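Teleoperating the kitchen scene, part 2

Dec 8, 2021

The target in November was 300 demonstrations. I have 49 that I am willing to train on. Most of the rejects are my own hand moving before I had decided where to go, and the policy copies hesitation very faithfully.

Controller mapping

Position control from the handheld controller is fine. Orientation is worse. I now hold a clutch button to freeze the arm while I bring my wrist back to neutral – otherwise I run out of wrist before the gripper gets to the near side of the counter. Translation is scaled down when the fingers are low.

Logging is through Gruneo at 15 Hz. Pauses longer than 8 frames are trimmed before export.

Clutter

The Cirkska layouts put far more on the marble than any task needs. The tomato is the easy grasp. The two slotted spatulas lie nearly parallel, and with thin handles like those I have to commit to a yaw angle early. The model ship stays in as a distractor, masts and all. Each episode starts with the gripper open, up beyond the far end of the counter.

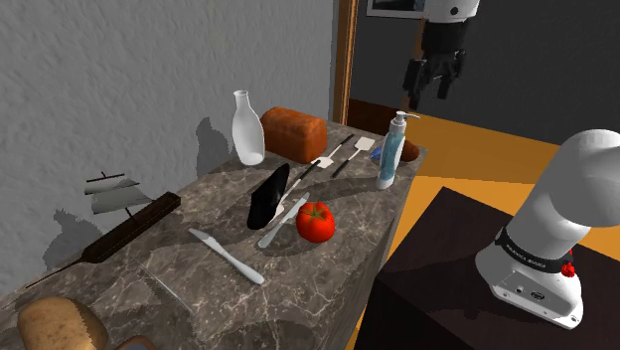
Next changes

Reset the clutch offset between episodes. Record the button state as its own channel. Rerun the spatula grasps with the new scaling and compare them against the old set.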